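Inside the Old Towers: a Small Gallery

Posted 12 Nov 2017 by Wiebke Rieger

Back in September we were given a stack of desktop computers that an office in Olberg had been keeping in a hallway, and ever since then our evenings at Pasulness have smelled of dust and old plastic (I rather like it). I promised those of you who live too far away to drop by that I would put up a few pictures, and it has taken me until now to sit down with a cup of tea and do it. I have a soft spot for these big black cases. They were made to be opened, and once you have a side panel off you can learn more in an evening than I ever did from a book.

Click on any picture for the larger size, and do leave a note at the bottom if you spot a part you know well.

On its side, cover off 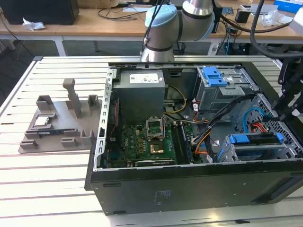

Black tower on the white slatted table, with the power supply at upper left and the green motherboard below it. The processor socket is open and empty, so if anybody has a chip to spare, please write to me before you throw it out! I'm fond of the blue latch on the drive cage too - a little color goes a long way in a case like this.

Among the cables

Marius Filip has been after me to show more of the wiring, and he has a point, as that's where most newcomers get nervous. My own habit is to take hold of the connector and leave the wires alone, look for a catch before pulling, and write down where each plug belonged on a scrap of masking tape. We went through 2 rolls of it in our first month, and I still say it was money well spent.

Red, yellow and black wires running together into a black power connector, with a bright blue flat data cable on its way over to the drive cage. The green board behind them has a memory module in its slot.
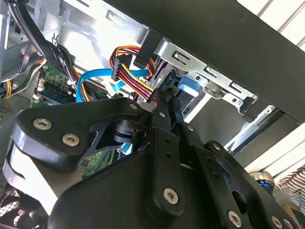

Tươi Triệu: I used to label my plugs with masking tape as well, but the glue dries out if a machine sits over the winter. Try paper tags on a bit of string, they stay put and you can use them again on the next one.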